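## From the repair table: latches, hinges and one stubborn block

Dear readers, the August evening of our repair group was well visited, and I would like to tell you about it while I still remember the details. We opened the door on Friday at 6 p.m. and in the first hour we already had 19 objects on the list. Most of them were small things: lamps, a toaster, two radios, a music stand that did not want to stand. Many thanks to everyone who waited so patiently with a cup of tea.

This time I want to write mainly about metal plates. It may sound like a dry subject, but a surprising number of the things people bring to us have a plate somewhere. It can hold a latch, it can cover a screw, or it can be there only for the look. When it becomes loose or bent, the whole object feels broken, even if the rest is in good order.

Nesma Nasr brought a jewelry case from her aunt, and the plate of its lock was hanging by one screw. The old hole was too wide. We filled it with a piece of matchstick and wood glue, waited for the glue to become hard, and put the same screw back. The cost was zero. Please remember this method, it works for cabinet hinges too. Use a match without the head, cut it level with the surface, and do not turn the screw with force.

We also talked about how to clean such plates. My advice is to start with a soft cloth and warm water with one drop of dish soap. Only if this does not help, take a mild metal polish, and put it on the cloth and never directly on the object. On a matte black surface the polish leaves a gray shadow at the border of the plate, and this shadow is very difficult to remove later. I learned it on my own camera case, and I am still a little sad about it. A strip of paper tape at each side of the plate saves you the trouble.
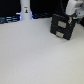

*Black block with two silver-gray plates, one above the seam and one below.*

When two plates sit near each other, look at their position before you loosen anything. Some are exactly in one line and some have a small offset, and after the cleaning it is easy to forget how it was. I make a pencil drawing on the back of an envelope. For the screws I use an egg box, and I write the number of the hole beside each screw.

A few words about our supplies. The tin of mixed screws from Kilteck is almost finished, and we have only 4 tubes of wood glue left. If you have screws at home which you do not need, short ones with a flat head are the most useful for us. Please do not bring paint, we have no safe place to keep it.

The Watkins hall has asked us to leave the tables clean at the end, so we now stop taking new objects at 8 p.m. You can still come later to pick up something that is ready. If your object needs a part, we will write it on a card and you take the card home with you.

The gray umbrella with the wooden handle is still on the hook beside the door, and its owner can ask for it at the tea counter.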